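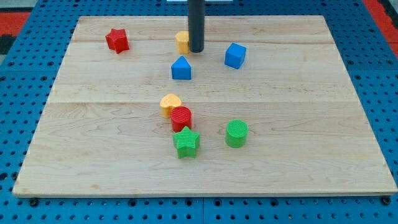 *Plastic shape blocks in red, yellow, blue and green on a pale wooden board.*

# Brindden toy library is back, and it has shelves this time

15 October 2025

I popped into the Brindden toy library on its first morning back and came home with a marble run, a wooden till and a floor puzzle of a harbour that has taken over our front room. So you can guess which way this report is going to lean.

If you missed the whole saga, the toy library lost its old room above the bakery in August, when the building was sold and the new owner wanted the upstairs for flats. There was no row about it, as far as I can tell. The notice period was fair and the bakery let everyone store boxes in the passage for a fortnight (I hope they know how grateful people are, because I've seen that passage and it is not wide). After that the toys went into garages and spare rooms all over the village, and for weeks the only way to borrow anything was to know whose garage it was in.

Now it has a proper home again, in the old ticket office on Garkon Lane. It opens on Wednesdays and Saturdays from half past nine until noon. It's a smaller room than the last one but it's on the ground floor, which anyone who has carried a sleeping baby and a plastic garage up those bakery stairs will be pleased about. There's a ramp at the side door, a loo with a changing table, and a bit of covered space outside where you can leave a buggy out of the rain.

Ivars Jankauskaitė, who has run the lending desk for five years, was already behind it when I got there, stamping cards with one hand and holding a fire engine in the other. I asked how the move had gone.

"Long," he said. "We found toys we'd written off ages ago. And we found a lot of lids."

The lids are a bit of a sore point. If you've got a box at home with no lid, or a lid with no box, please bring it in, even if you're fairly sure it belongs to something else. The same goes for jigsaw pieces. There's an ice cream tub by the door for strays, and while I was standing there a woman dropped in a tiny plastic cow, said "sorry, that's been in the car", and left again without borrowing a thing.

## What's changed

The big change is how you borrow. You used to take whatever you could carry and bring it back when you remembered. Now it's up to three toys per family for two weeks, and you can renew once by phone or at the desk. I grumbled about this when I first heard. Then I thought about the balance bike, which spent most of last year in one shed (not mine, before you ask), and I've come round.

Membership is £14 for the year, or £5 if you'd like to try it for a month and see. Grandparents and childminders can join in their own right, and they don't have to live in the village. One couple had come over from Grutness for the opening with twin grandsons, and they left with a rocking horse tied down in the back of the car with what looked to me like a dressing gown cord.

There are 19 new things on the shelves too, bought with the money from the summer fair. I didn't get to see them all because some had gone by ten o'clock, but there's a set of drums (good luck to whoever took those), a big bag of wooden railway track, and two of the stacking games my lot are mad about. The baby section has grown as well and now has its own low shelf under the window, so the little ones can crawl over and choose for themselves. Mine would have chosen the shelf.

## Games afternoons are back as well

Board games for older children and grown-ups have moved to the cupboard on the left as you go in, and they no longer count towards your three. You can have one game on top, for a week. The games afternoon starts again next month at the Lapiņa café across the road, which has offered its back tables on Sunday afternoons once the lunch crowd has gone. Bring a game or borrow one. Buying a cake is not compulsory, but I've had the plum one and I'd say it's strongly advised.

I asked Ivars what people borrow most and he didn't even look it up. It's the cash till, apparently, followed by anything with wheels. The least borrowed is a very handsome wooden loom that has been out only twice. He'd love somebody to give it a go, and he says the instructions are all there -- he's checked.

## Things they could do with

They're after sturdy boxes with clip-on lids (see above, sorry), rechargeable AA batteries, and a rug for the baby corner that can go in an ordinary washing machine. They don't need any more soft toys, and they were quite firm about it. Dolls' clothes are fine if they're clean.

They could also use a hand on the desk on Saturdays. It's one morning a month, you get shown what to do, and there's a kettle. Around 20 families had been through the door by the time I left and there was a bit of a queue at the stamping end, mostly because everyone wanted to stop and chat. I was one of the worst offenders!

One last practical bit. The parking on Garkon Lane is for residents only until one o'clock, so use the car park behind the church and walk down the cut-through. It takes a couple of minutes, or rather longer if you're carrying a marble run and someone has insisted on helping.

If you've still got something out from the bakery days, just bring it back. There are no fines and no questions asked, and you don't have to be a paid-up member to return it. I took back a shape sorter that I'd had since before the move, with every shape in it, and I was a bit prouder of that than I should have been.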